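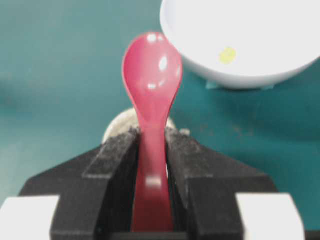 Section 4: Your first sourdough starter, days one to seven

Okay, if you've read the first three sections you've got your jar, your flour and a spot on the counter, and you're itching to mix something. Good! Me too. I've been keeping starters since 2000 and I still get a little excited on day one, even though day one is mostly flour paste.

I wrote the first version of this guide for the baking group at the Lirstead library, and it has grown every year as people asked me things. If you picked up a printed copy before April 25, 2019, the feeding amounts in step 5 were different (too much water, my mistake), so please use these.

Before you start

You'll need whole wheat or rye flour for the first two days, plain white flour after that, water, a kitchen scale, a rubber band, and something to stir with. Plastic, wood, a butter knife, whatever's in the drawer. People worry about metal spoons and I've used them for years with no trouble at all.

Tap water is fine in most towns. If yours smells like a swimming pool, fill a pitcher the night before and leave it out with no lid. Some water systems use a kind of chlorine that won't leave overnight, and if that's you, a cheap carbon filter does the job.

Step by step

1. Put your empty jar on the scale and write its weight on a piece of tape on the bottom. I know, it's fussy. You'll thank me on day four when you need to know how much starter is in there and it's all stuck to the glass.

2. Day one. Add 50 grams of whole wheat or rye flour and 50 grams of lukewarm water. Stir until there are no dry patches, scrape down the sides, and set the lid on top without screwing it down.

3. Slide the rubber band up to the level of the paste. Put the jar somewhere out of the sun that's comfortable for you in a T-shirt. The top of my fridge works in winter, and in September I just leave it next to the toaster.

4. Day two. Leave it alone, apart from one good stir in the morning. You may see a few bubbles or none.

5. Day three. Scoop out all but 50 grams. Add 50 grams of white flour and 50 grams of water, stir, move the rubber band. Do the same again every day at the same time, more or less.

6. Days four and five. This is where people email me in a panic! The jar was bubbling like mad on day three and now it looks dead. It's almost always fine. The early bubbles come from bacteria that give up once things turn sour, and the yeast needs a few days to catch up. Keep feeding.

7. Days six and seven. Once it's rising noticeably after each feeding, go to two feedings a day, morning and evening. When it doubles within six hours, two days in a row, you can bake with it.

Note: Seven days is a hopeful number. Mine have taken anywhere from six days to 14, and the slow ones made perfectly good bread. If you're at day nine and grumpy, swap a spoonful of the white flour for rye at the next feeding and give it two more days.

Note: Don't pour the leftovers down the sink. Flour paste sets up in a drain something awful (I've paid a plumber for this lesson). Put it in the trash or the compost. Once your starter is going strong, you can keep the extra in the fridge for pancakes, and there's a recipe in section 9.

Caution: Pink or orange streaks, or fuzzy mold of any color, mean the whole thing goes out. Don't try to scoop around it. Wash the jar in very hot water and begin again at step 2. A gray or brownish liquid on top is a different matter and only means it's hungry. Pour it off or stir it back in.

Caution: Never seal the jar tight while the starter is active. Gas builds up in there, and a glass jar can crack. I'd also stand it on a saucer from day three on, especially if it's a small jar.

What it should smell like

Etenesh Mekonnen, who taught me to make injera and knows far more about fermenting than I do, told me to trust my nose before my eyes. Early on you may get old socks, or cheese, or wet hay. By the end of the week it should be more like yogurt or apples. If it smells like nail polish remover, it's underfed, so give it double the flour and water for a day or two.

Naming it

Optional, but people love this part. Mine is called Plernholm after a made-up country my kids had, and Ginette Fleury's is called Prado. Hers is much livelier than mine and I try not to be jealous.

If you're going away

Don't start one the week before a trip. If you already did, feed it, let it sit out for an hour, then put it in the back of the fridge with the lid just resting on. It'll keep for two weeks like that without any attention. When you get home, throw out most of it and feed what's left twice a day until it's doubling again, usually by the second or third day.

Section 5 covers the float test and why I've pretty much stopped using it.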